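Tollmont away allocation for the cup tie

northbank_ray
Club says we get 493 tickets for Tollmont. We took 2,000 to Wonomberg in the last round and sold out in a morning. Who agreed to this?

cluvley_kate
The home club sets it. Their away end is half shut for repairs. Annoying, but I don't see what our board could do.

northbank_ray
They could ask for the side stand. Siqueira's lot got it in May.

Pete18
That was a league game with a poor home crowd. Tollmont will fill it themselves this time. I'd still like to see season ticket holders go first, by number of away games.

oldgoal344
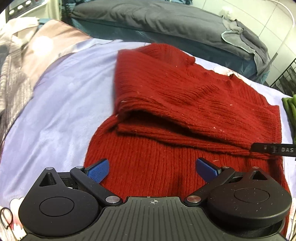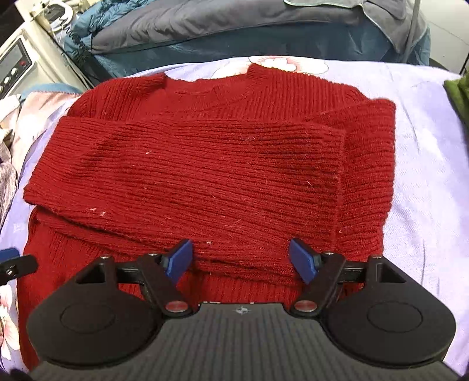
I'm against doing it by away games. My shifts changed last year and I missed most of the long trips, but I've had a season ticket for 18 years. A straight draw among season ticket holders is the only way that doesn't punish people for working. If I get one I'll be the one in the red sweater, ribbed knit, lint and all, near the back of the coach. If I don't, it's the radio again.

Pete18
Sorry, but people who went to Cluvley in the rain should come ahead of you. A draw is a lottery.

cluvley_kate
Split it. Half on away games, half in the draw.

northbank_ray
Could live with that. Dilwyn Yorath at the ticket office is taking emails until noon tomorrow, so write to him instead of moaning on here. I've sent mine.

oldgoal344
Sent. Asked for the draw.

Contact us | Forum rules | Copyright Northbank Supporters Board | Back to top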